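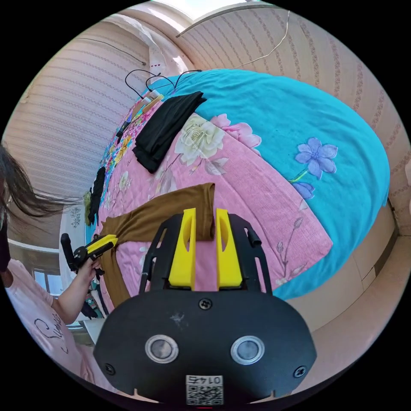
Funport's old hosiery mill gets a second life as a sock and stocking museum

I grew up four streets from the Fluvum mill and I must have walked past that front door over a thousand times without once going in. So when I heard it was opening to the public this March, as a museum of all things, I was at the gate before the paint on the sign had dried (well, almost).

The Fluvum Hosiery Museum takes up the ground floor and half of the upper floor of the brick building on Habte Street, the one with the clock that has said ten past four since I was in grade school. The clock still says ten past four. I asked, and there are no plans to fix it, and I was weirdly happy to hear that.

There are 200 pairs on show in the first room, everything from thick ribbed work socks to the sheer stuff people saved up for and wore to weddings. My grandmother worked the night shift here and always claimed she could tell which machine had made a stocking just by running it between her fingers. I never believed her. Then I got to the touch table, where you can handle swatches from three different knitting machines with your eyes shut, and wouldn't you know it, they really do feel different! I got two out of three right and I'm going to be insufferable at Thanksgiving.

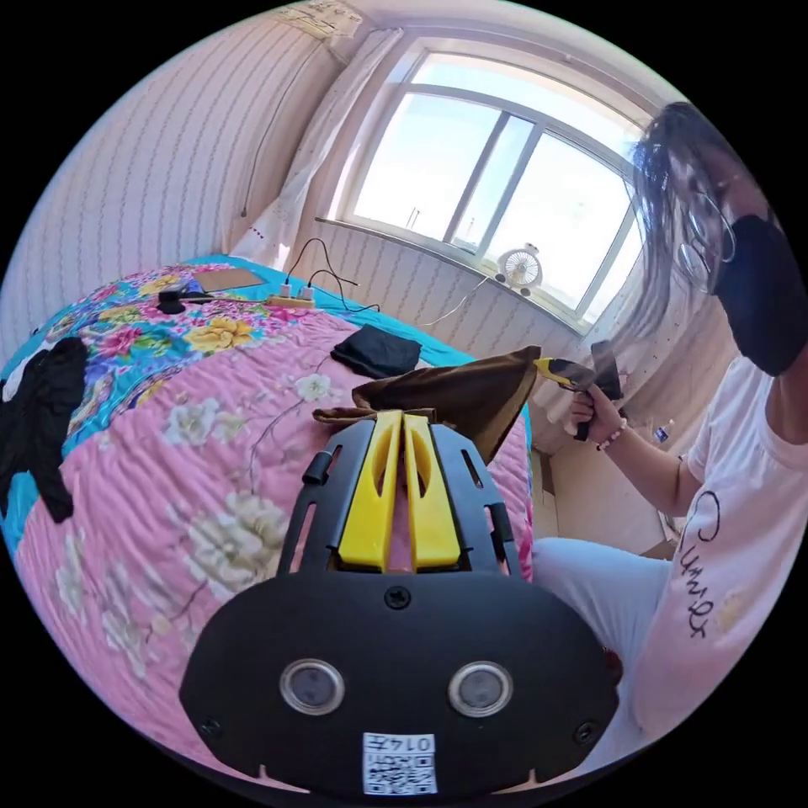 The oldest thing in the building is a pattern book with 1724 inked on the inside cover, which came over in somebody's trunk long before there was a mill in Funport or much of a town for it to stand in. It's open to a page of ankle decorations, little leafy shapes with a bird tucked in between, and the case is low enough that kids can see in without being picked up. The pages get turned once a month, so I'll be going back for the next one.

Upstairs is where the noise is. Two of the original Ninar circular knitting machines have been put back in working order and they run one of them at 11 in the morning and again at 3. It sounds like a drawer full of forks being shaken by someone in a bad mood. You get a long tube of knit fabric inching out of the bottom, and the person running it will snip off a piece for you to take home. Mine is green and currently on my desk under a mug.

I had a few gripes. The labels in the dye room are printed in gray on slightly lighter gray, and I gave up after the third one. There's a stretch of hallway with nothing on the walls except fire extinguishers, where I'm told photos of the mill workers will go once they've been framed. And the coffee, oh boy. Bring your own coffee.

The gift shop is tiny but good. Socks, of course, plus darning mushrooms and a booklet on mending that I bought on impulse and have now read twice. They're also starting a mending night in the old packing room, once a month, free if you've paid admission that day. You bring whatever has a hole in it and somebody shows you what to do about it. I have a whole bag waiting.

One more thing for anyone who had family at the mill: there's a ledger by the exit where you can write down a name and the years they worked there. It had filled several pages by the time I left. I put my grandmother in, with a note about the stockings.

Tickets are $2 for kids and $6 for adults, and the doors open at 10 in the morning. Parking is in the lot behind the bakery, which holds 25 cars and fills up fast, so try the side streets toward the river. The elevator is around the back by the loading dock and it does work, just push the button hard.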